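Workshop notes / Kitchen bench
Dec 24, 2018, written by the bench keeper

Third try with the Koller glue for the Plandska label samples. On Friday I mixed 100 grams of starch into 700 ml of cold water and heated it slowly, stirring all the time. It became thick too early and I had lumps on the bottom. Today I used the same amounts but made first a small paste with a little of the water. Much better, I think. 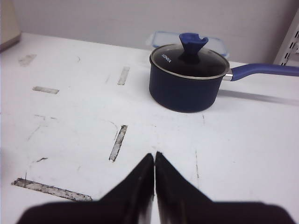 The paper from Gudex still curls at the corners when it dries under the board. The heavier sheet curls less, but Sendside wants the thin one, so I must find the way with the thin one. I left 4 strips under weight until after the holidays. Please do not move them.

To check in March: if the glue becomes yellow. The old batch did, and I have never understood why. Order more blotting paper.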